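3. Schrift von der Seite: der Rundgang durch Grirnberg

Die Idee zu diesem Abschnitt kam mir beim Brötchenholen. Ich gehe seit Jahren dieselbe Straße entlang, und das Schild der Bäckerei lese ich immer schon von Weitem, schräg von links, lange bevor ich davorstehe. Wer gestaltet so ein Schild eigentlich für mich? Die üblichen Empfehlungen zur Lesbarkeit gehen vom frontalen Blick aus, und den hat in einer engen Altstadtgasse kaum jemand.

Also bin ich im Februar mit Sajib Howlader losgezogen, einem Maßband und einer Thermoskanne. Wir haben uns 16 Ladenschilder vorgenommen und jedes so lange umrundet (soweit man ein Schild an einer Hauswand eben umrunden kann), bis einer von uns das Wort nicht mehr lesen konnte. Den Standpunkt haben wir mit Kreide markiert. Ein bisschen albern kamen wir uns schon vor, zumal die Apothekerin zweimal herauskam und fragte, ob wir etwas vermessen.

Am besten schnitten die breiten, schlicht gebauten Schriften ab. Bei Dhillon, dem Schuster, konnten wir den Namen fast noch von der Wand aus lesen, so großzügig stehen die Buchstaben. Das Café Plollard war das andere Extrem: eng gesetzte Schreibschrift, lange Bögen, und schon nach ein paar Schritten zur Seite wurde aus dem Doppel-l ein einziger Strich. Josée Chisholm, die unsere Notizen später unabhängig ausgewertet hat, ordnete 5 Schilder anders ein als wir - 4 davon waren Schreibschriften. Darüber haben wir uns lange gestritten. Ich glaube inzwischen, dass sie recht hat und wir die Namen einfach zu gut kannten.

Und damit bin ich bei dem Punkt, der mir am meisten Kopfzerbrechen macht! Wer ein Wort schon kennt, braucht nur noch einen Umriss. Beim Haushaltswarenladen Brenix reichte mir das x am Ende, Sajib dagegen (er war zum ersten Mal in der Straße) musste deutlich weiter nach vorn. Unsere Kreidemarken messen also immer auch ein Stück Ortskenntnis mit, und sauber herausrechnen konnte ich das bisher nicht.

Größe allein hilft übrigens wenig. Auch hohe Buchstaben in kräftigem Kontrast verlieren ihre Form, wenn die Fläche kippt und ein Schatten darüber liegt (Abb. 3).

Abb. 3: Große grüne Schriftzüge auf schwarzem Grund, von der Seite gesehen; darüber eine Reihe kleiner weißer Zeichen, teils unscharf. Computergrafik.

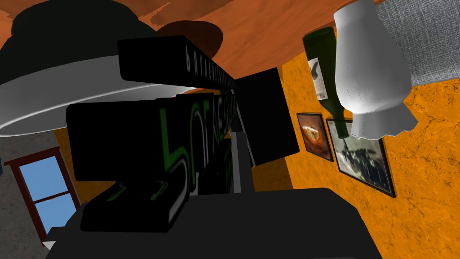
4. Was ich beim nächsten Rundgang anders mache

Zuerst die Kreide: Die hielt auf dem feuchten Pflaster keine Stunde. Künftig nehmen wir Klebeband und laden Leute ein, die Grirnberg noch nie betreten haben.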